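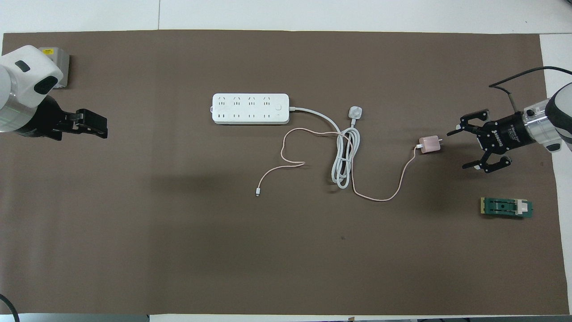
White power strip with its cord coiled, and the pink charger.

I finally went through the cord drawer. It had been on my list since October and I kept putting it off, mostly because I knew that once everything was out of the drawer I would have to do something with it. You can't put half of it back and close the drawer again. I've tried.

We moved into the place on Rafferty Street with three boxes marked "electrical." Two of them went into the hall closet and the third got tipped into the deep drawer under the printer. Every charger that stopped having an obvious job went in on top. After a while the drawer would only open about halfway, and then you had to reach in flat-handed and push things down.

What I did was take out one thing at a time and decide on it before taking out the next. It is slow. The other way, where you dump it all on the floor, is faster for ten minutes and then you are sitting in a pile of cords and it's dinnertime.

I ended up with a keep pile, a recycle bag, and a shoebox for things I couldn't identify. The shoebox is allowed to exist until New Year's. If no one has asked for anything in it by then, it goes in the bag.

The power strip was an easy keep. It has four three-prong outlets in one row and four two-prong outlets in the other, and a switch at the end. I had been about to buy one for the desk, and the one I had my eye on at Stositz was more than I wanted to pay for something that sits on the floor behind a filing cabinet. Before I put any old strip back into use I look over the whole length of the cord and check the plug for scorch marks or a loose prong. If there's anything wrong with it, out it goes. I don't tape cords.

I also don't coil them tight anymore. My father wound everything around his elbow and hand and pulled it snug, and every extension cord he owned had a permanent twist in it. I make loose loops, put one strap around the middle, and leave it. A cord that is plugged in and carrying a real load shouldn't be left in a coil at all, so when the strip goes behind the desk I'll stretch it out along the baseboard.

The pink charger is the small cube kind with a long pale pink cable. My niece would like it, and she has lost two of her own this year. I'm keeping the cable with the charger. Separating cables from their chargers is how I got into trouble in the first place. I had a bag of cables and a bag of cubes and never the right pair.

For straps I bought a roll of the cut-to-length hook and loop kind. Twist ties work, but they poke through freezer bags, and rubber bands dry out and stick to the cord. Each cord that isn't in daily use gets a strap and then a bag with a piece of masking tape on it saying what it goes to. "Label maker charger." "Old camera, blue case." I write it in marker and don't try to make it pretty.

The drawer now has the spare extension cord at the back, bags standing up in the middle like file folders, and batteries in a plastic tub at the front. It opens all the way. The recycle bag is by the door, and I'll drop it off at Cullaten the next time I'm over there for groceries, as they have a bin for cords near the entrance.

Next is the hall closet, where the other two boxes still are. I looked in one and saw a phone base station with no phone, so I closed it again. Probably after Thanksgiving.

Posted 18 Nov 2022
2 comments
40 shares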